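Label the Fork Slot

By Kenza Zaki
May 2020
4 min read

My sister-in-law thinks labels are for people who have given up. She said so over dinner in December, pointing her knife at the strip of tape on my spice shelf, and I have been arguing with her in my head ever since. So here goes, Seren Hopkin, this one's for you.

I grew up in a house in Brunton with one cutlery drawer and no divider in it. You pulled it open and everything slid forward in a heap - forks, bottle opener, birthday candles, a tape measure, the good scissors we all swore we hadn't seen. My mother could find a teaspoon in there without looking. The rest of us dug around like raccoons. She thought this was a perfectly good system, and for her it was!

That's my whole problem with the "everybody knows where things go" crowd. Everybody means the person who put the stuff there. When I moved into the shared house in Tulthorpe there were 2 drawers for silverware and a theory about which was which, and the theory lived in the head of a woman who had moved out before I got there. We had an actual house meeting about it. I would rather have spent that evening doing almost anything else.

What fixed it for me was plastic cutlery, of all things. We keep a bright set for picnics and for kids, and it used to float around in a grocery bag at the bottom of the pantry. Now it stands up in a little orange crate with sections, the kind that looks like it ought to be holding tiny soda bottles, and each section has a paper label with one character on it.

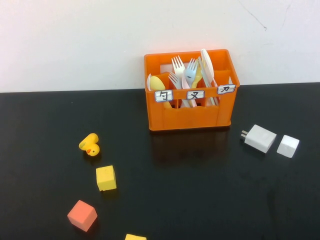

Spoon, fork, knife, reading left to right.

I love that thing way more than a grown woman should. The labels are written by hand and taped on, and the knife one is a bit crooked, and it doesn't matter one bit. You could say the forks don't need a label when the tines are sticking right up in the air, and Seren did say that, at length. But the label isn't for when the crate is full. It's for when you're standing there with a fistful of clean spoons and the crate is empty and all three slots look exactly the same.

And it's for guests. Have you ever watched a guest try to help put dishes away? They open a drawer, they close it, they open another one, they hold up the whisk and make a face at you. Then they leave everything on the counter in a sad little pile and say they didn't want to mess up your system. A label lets people help you. I think that's kind, and I don't think it's fussy.

Now, I do have limits. I stayed at a rental in Fetcombe where the light switches, the trash can, and the toaster all had printed labels, and the toaster's said TOASTER. I felt like I was being watched. If there's only one of a thing and it already looks like itself, leave it alone. I also don't think you need to buy a label maker. Paper, a pen, some tape, done before your coffee's cool enough to drink.

Seren's other point, which I'll give her, is that labels freeze things. You write "fork" on a slot and it's the fork slot for the next ten years, even if you'd be better off with more room for spoons. Fair enough. But tape peels off! I've moved my spice labels so many times that the shelf has gone fuzzy from the leftover glue, and the cumin still gets put back in the right spot by people who don't even cook.

She's coming to stay again once we're all allowed to visit each other. I've already decided she's on dish duty, and I'm going to sit at the table with my feet up and not answer a single question about where anything goes.

Related
In Defense of the Ugly Mug
Who Keeps Moving the Colander?
Seren Hopkin: My Kitchen Has No Labels and I'm Fine
One Good Pan Is Plenty
The Bag Full of Bags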